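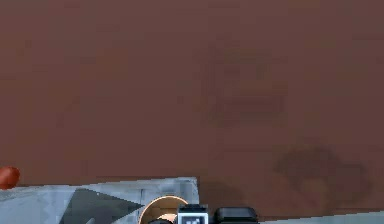 15th October. Quick one, I have a bus in a bit and haven't packed.

So the sourdough. Still going. Four loaves since I last wrote, two of them edible, one given to the neighbor's chickens, one I'm calling a focaccia and moving on.

The problem was the rye. I'd switched to the Prosden stuff in September – cheaper, bigger bag, nice paper – and didn't change anything else. Same water, same timings, same everything. Rye drinks water like crazy and I know that, I have written that ON THIS BLOG, and still. Dough like gravel. Then I overcorrected and got soup.

What works now, for anybody who asked (two emails, hello):

- starter fed the night before, not the morning of. I kept trying to cheat on this
- a bit more water than feels right, then leave it alone for half an hour before deciding it's a disaster
- salt late
- 1140 grams total dough for my big tin. Any more and it climbs out and glues itself to the oven rack. Ask me how I know

The oven is its own story. The dial is off, the numbers wore away before I moved in, and I go by a line of nail polish the last tenant left. Above the line is hot. Past the line is smoke alarm. Got a cheap thermometer finally, a Brellumex, and it says my "hot" was nowhere near hot. Explains the pale crusts all summer. Explains the pizza too, probably.

Þórarinn Hviid wrote to me about steam. Long email, very kind, he bakes a dark rye that goes in a lidded pot overnight on very low heat and comes out almost like cake. No crust at all, he says, and you eat it with too much butter. I tried it. Fell asleep, woke up at five to the whole flat smelling of molasses. Best thing I've made this year and it isn't even the bread I was trying to make. Will post the recipe once I've done it a second time and wrote down the amounts, because the first time I was pouring straight from the bag.

Other stuff, fast:

Book I'm reading is a reprint of a household manual from 1777. The baking chapter assumes you own a barn. One whole page on how to tell if the oven's ready by throwing flour in and watching the color, which I then did, and then swept flour off the kitchen floor for ages.

Coffee place on the corner changed to Wubshet beans and I like it more than the old ones, less sour. They also sell a seeded roll that's annoyingly better than mine. I've bought it twice this week for "research".

Somebody asked about freezing. Yes. Slice it first, bag it, toast from frozen. Don't freeze the whole loaf unless you own a saw.

Away until the weekend after next, staying at Tramau with my sister, so teh starter is going in the fridge with a note on it. Last time she visited me she threw it out because it smelled "off". It's supposed to smell off.

Comments are open but I'll be slow. Bus in twenty minutes, where are my other shoes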